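Skollbridge Makers forum > Builds in progress > Bin picking with the second hand arm

lgalbraith
Right, update on the bar picking. Arm's bolted down, gripper's on, new bin is in. Software side is Inach for the camera bit, talking to the controller over ethernet, and that works most days.

Problem is the grip. Picks a bar fine out in the open. Put one near a wall and it either clips the side or gives up. Ran it Thursday evening, 98 tries, 79 good. Nearly all the misses were bars hard up against a side or two lying close together.

Also the vision gets upset by the shiny strip along the inside of the back wall. Sees edges that aren't there.

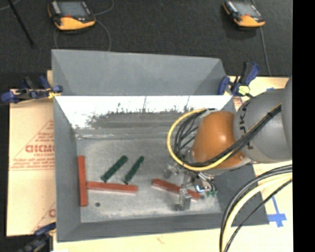

So two questions. Do I go for thinner fingers, or get it to nudge the bar away from the wall first and then pick? And has anyone painted the inside of one of these bins and had the paint stay on?

Lachlan

mothbench
thinner fingers. Nudging is a faff, you end up writing a whole second program for it and then it shoves the bar into another bar

pete_entili
Disagree with moth. Did nudging on my Entili build in March, took me an evening. One finger, come down inside the bar, push out, lift, look again. Slow but it dosen't care how the bar's lying. Thin fingers bend. Mine did, twice, and a bent finger gives you bad picks for days before you spot it.

mothbench
yours bent becuase you made them out of that soft ally strip. proper steel, no bother

pete_entili
It was what was in the rack.

kettle_and_solder
Can we talk about the cables. That loop over the joint is a lot of slack and there's one tie that I can see. Run the wrist all the way round at low speed with your hand on the stop before you change anything else. I've pulled a connector clean out doing exactly this. Sleeve it, tie it either side of the joint, leave enough for full travel and no more.

lgalbraith
Fair. Did the slow run when I fitted it but I've moved the loop since. Will redo. Sleeve's on order from the place in Piketham, they said 7 days which means whenever.

hobnail
On the paint, matt black stove paint. Scuff it with wet and dry first, wipe with meths, two thin coats. Thick coats flake off the first time a bar drops on it. Although if some of your bars are dark green I'd go mid grey instead, or you're swapping one problem for another.

mothbench
or just tape a bit of card over the shiny bit and see if it helps before painting anything?? 5 min job

hobnail
Also yes. Do that.

kettle_and_solder
What's holding the bin down, only the clamps? Anything with a push in it and I'd want to know it can't creep. Few mm over an evening and your wall positions are all out, and then you blame the camera.

lgalbraith
Clamps, yes, onto the bench through the card. Hadn't thought about creep. Could well be part of the near-wall misses, I only set the wall positions once at the start of the night. Will mark round the bin and check.

pete_entili
That'd do it. I re-zero off a corner every time I switch on. Boring but worth it.

mothbench
still think fingers

lgalbraith
Aug 17, 2024 update. Card over the back wall first, cheers moth, false edges mostly gone so paint can wait. Bin had moved, 2 mm at one end and nothing at the other, so it's twisting. Put a stop block behind it. Not run the full batch again yet, cable sleeve still not here and I'm keeping the wrist moves small till it is.

Trying Pete's nudge next. If it's rubbish I'll cut some steel ones. Moth have you got a drawing of yours or did you just go at it with a grinder?

mothbench
grinder. can measure them up monday if you remind me

pete_entili
Will dig the nudge code out tonight, it's a mess, ignore the comments in it.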